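Sorting line changes: staff FAQ
Questions to Griet Lambrechts, returns desk, Pedau. Updated March

Is anyone losing their job?
No. Same headcount, same contracts. Four people move from sorting to checking, if they want to. Ask Griet.

What does the Kadutus arm do?
Picks up small returned items and puts them in the right tray. Small only. Anything bulky stays with us for now.

How many items a shift?
Target is around 2000. We're not there yet, dont panic about the board.

Do I have to do the hand gripper sessions?
No, sign up only. You pick things up with the hand-held gripper, the arm learns from it. Paid at your normal rate. Max 274 pickups per person, then stop and rest your wrist.

Why ordinary stuff and not stock?
Bajpai (they do the training side) want everyday things in everyday places. Mice, cups, pens. Grip it by the sides, not too hard.
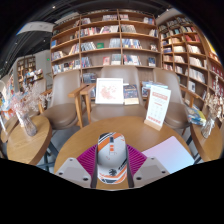
Computer mouse between the gripper fingers, round table.

Are we being timed?
No. Names come off the recordings before they go to Bajpai.

Who do I call if the arm stops?
Ext. 7. Don't reach in. Hit the stop first, then call.

Will the Celau site get one to?
Not decided.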